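Zamum: a collection of English place phrases

Zamum is a set of 1,076 short English sentences that say where something is. The mug is behind the toaster. My coat's over the back of the chair. Your keys are right there, under your hand. Each sentence comes with the place phrase marked, the thing being located, the thing it is located against, and a few notes on how the writer got the job done.

I started it because I love prepositions and wanted a pile of them that didn't come from newspapers! News writing has plenty of "in Paris" and "on Saturday", and very little "sort of tucked down behind the radiator". If you teach English, write grammar exercises, study how people talk about space, or just like small words that do a lot of work, I hope you'll find something here.

Maintained by Senad Leka. Corrections are very welcome, see the end of this file.

What's in the folder

sentences.tsv - the main file, one sentence per line
phrases.tsv - every marked place phrase, with the line number of the sentence it came from
relations.txt - the relation labels and what each one covers
odd.tsv - sentences the annotators could not agree on
changes.txt - what moved between versions

Everything is plain text in UTF-8 with tabs between columns. It opens fine in a spreadsheet, though please turn off automatic formatting first, or "1-2 inches above" may come back as a date.

Columns in sentences.tsv

id: a number that never gets reused, even if a sentence is removed
text: the sentence as written, typos and all
figure: the thing being located
ground: the thing it is located against
phrase: the place words, such as "on top of" or "a little way past"
relation: one of the 7 labels below
contact: yes, no, or unclear
source: T for Tranum, R for Ristić, Z for Zodberg

The labels

SUPPORT: on, on top of, resting on, up on
CONTAIN: in, inside, down in, at the bottom of
HIGHER: above, over, higher than
LOWER: under, below, beneath, underneath
SIDE: next to, beside, to the left of, by
DEPTH: in front of, behind, at the back of
PATHEND: across, past, around the corner from

A quick word on SUPPORT and HIGHER, as this is the pair people write to me about. SUPPORT needs the sentence to say or clearly suggest that one thing holds the other up. HIGHER does not. "The lamp is over the table" is HIGHER, and contact is no. "The cloth is over the table" is HIGHER too, by its wording, but contact is yes. I went back and forth on that for weeks and I still think it is the fun part of the whole set. 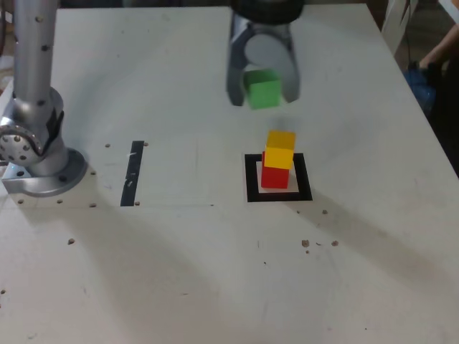 Green cube over a stack of two: "above" fits, "on" doesn't.

English is generous here. You can say above, over, on top of, up on, and a native speaker will pick between them without a pause, while a learner may spend an entire afternoon on the difference. Over seems to want a closer link between the two things. Above is happy with any amount of space in between. We have "the light over the sink" several times and "the light above the sink" as well, sometimes from the same writer, and neither one sounds wrong to me.

Where the sentences came from

There are three sources.

Tranum is a writing group that meets in the evening. Members were asked to write notes to a housemate who had lost something. They could choose the house, the object, and how annoyed they were. This gave us the liveliest lines in the set, including "It's in the drawer under the drawer you always look in."

Ristić is an adult language school. Its teachers wrote model sentences for beginner classes and then agreed to share the drafts, rejected ones too. These are shorter and tidier. There are 200 of them, and they are the best place to begin if you want clean input.

Zodberg is a moving company that let its packers answer one question on paper: where should this go? There are 400 of these. They are full of wonderful compressed English with no verb at all. "Lamp, hall, left of mirror." We kept them as sentences even though a strict teacher would object.

The rest are all from Tranum. No personal letters or messages were used. Names of people were swapped for common first names before annotation, and house numbers were taken out.

How the marking was done

Two readers marked each sentence separately. They worked from the same short guide (it's the first half of relations.txt) and did not see each other's answers. When they matched, the answer went in. When they didn't, I sat down with both of them and we talked it through out loud, usually with tea and a pile of household stuff on the table to push around. Saying "put the spoon behind the cup" to three people and watching them put it in two different places teaches you a great deal about the word behind!

A cup has no front, or not much of one. So "behind the cup" depends on where you stand. A chair does have a front, so "behind the chair" can mean the side where its back is, or the side that is hidden from you, and these may be opposite sides. We did not give those two readings separate labels. They are both DEPTH. If you need the split, the phrase and ground columns will get you most of the way, and I'd be delighted to see someone add it. 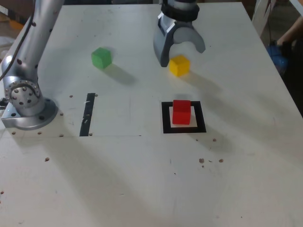 Things that trip people up

Between. It needs two grounds, or one plural ground. In the ground column these are joined with a plus sign, as in "sofa + wall". The relation is SIDE. I know, I know. It deserves its own label, and it may get one.

At. It hardly ever tells you much. "She's at the door" could be inside or outside, close or very close. We marked it SIDE with contact unclear.

Off. "The button is off the coat" is not really a place, so it was dropped. "Just off the kitchen" is a place and stayed, under PATHEND.

Through. Kept only where something rests in that position, such as "the cable is through the hole in the desk." Movement sentences were left out, lovely as they are.

Top and bottom as nouns. "The top of the stairs" is a part of the stairs, so "at the top of the stairs" has stairs as its ground and the whole string as its phrase. "On the top of the box" works the same way. "On top of the box" does too, even though "top" has lost its article and is on its way to being something else.

In, for hands and grips. This one surprised me. People write "in my hand" even when most of the object is sticking out, and "in the tweezers" or "in the clamp" when none of it is enclosed in the way soup is enclosed by a bowl. Being held from both sides seems to be enough for English to say in.
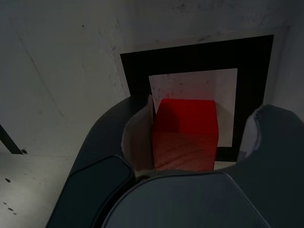 We gave all of those CONTAIN and contact yes. One of our readers argued hard for SIDE, with between as the model, and her reasoning is kept in odd.tsv beside the sentences it applies to. It's a good read. Other languages use a separate verb for this sort of tight fit and don't bother much with the preposition, and it would be great to line a translated version up against ours.

What Zamum is good for

Gap-fill exercises. Take the text column, blank out the phrase, and you have a worksheet. The Ristić lines work well for beginners and the Tranum ones for people who think they are past all this.

Counting how often a ground gets mentioned before its figure. There's a real pattern in the packing notes and I haven't had time to write it up.

Drawing games. One person reads a sentence, the others draw it, and then everyone compares. We tried it one December evening with the drawer sentence and the results are still on my fridge.

What it is not good for

It is too small to tell you how common a phrase is in English at large. Nearly all of it is indoors. Tables, shelves, counters and floors turn up again and again as grounds, while rivers, hills and streets barely show up, so "upstream from" and "two blocks over" are missing completely.
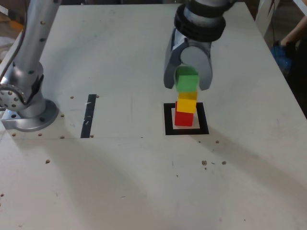 A tabletop, the most ordinary ground there is.

The writers were adults and wrote in American English. "In the street" against "on the street", or "at the weekend", will not be answered by these files.

Use and credit

You may copy, change and share Zamum for any purpose, paid or unpaid. Please keep the name and say what you changed. If you put it in a paper or a lesson book, a line such as "Zamum place phrases, collected by Senad Leka" is plenty.

Sending corrections

Give the id, the column, what it says now and what you think it should say. A reason is nice but you can leave it out. Please don't fix spelling in the text column - the typos belong to the writers. New sentences are welcome too, as long as you wrote them yourself, and outdoor ones go straight to the top of my list.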